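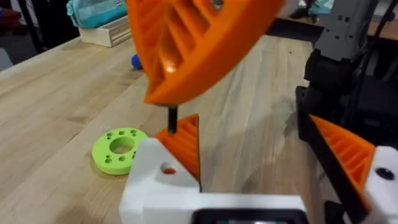

The technical rules for the Grumcombe hill climb have been revised for the August round, and the main change covers printed plastic parts on production-based cars. Until now the rule book mentioned them only under trim. Entrants have since turned up with printed duct mouths, gauge pods, switch panels and, in one case, a throttle cable bracket. Shape tells a scrutineer very little on its own. A part with parallel ribs and deep slots between them, like the orange one, can be stiff in one direction and weak in another, and the color says nothing about the plastic. The new wording therefore goes by location and load.

Printed parts are allowed without paperwork in the cabin and forward of the radiator, provided they carry no load other than their own weight and air pressure. Behind the radiator, the entrant must state the material on the entry form. PLA is not accepted anywhere in the engine bay. Nylon and ABS are accepted if the part sits at least 14 cm from the exhaust manifold and turbine housing, measured in a straight line with the engine cold. A heat shield does not shorten that distance.

Printed parts may not be used in the steering, brake hydraulics, fuel system, seat mounts or harness mounts. This includes spacers and bushings. Brake ducts are still free, but the last section before the rotor must be metal or silicone hose -- two cars in July came back to the paddock with softened ends, and one had closed up enough to block the flow.

Daithí Keogh will check ducts and brackets by hand at scrutineering. A part that moves under hand pressure must be refitted or removed before the first practice run. Drilled holes should have a metal sleeve where a bolt passes through, as plastic creeps under clamp load and the bolt loses tension over a day of runs.

Class limits are otherwise as before. The Zollia Cup keeps its minimum weight and control tire. The Nokano class stays at 400 hp, declared by the entrant and subject to a dyno sheet on request. Noise is measured at Gallagher corner and the limit remains 82 dB on the drive-by meter. A car over the limit gets one warning, and a second reading over the limit ends its day.

Cars with printed parts behind the radiator should come to the scrutineering bay first, hood open and undertray off if it hides the part. Allow 4 minutes for the check. Entrants who have already sent in a form can add the material in the remarks box and send it again -- the later copy replaces the earlier one.

Posted 2022-08-12

Print this item | E-mail this item

Search newsletter
Enter keywords
Go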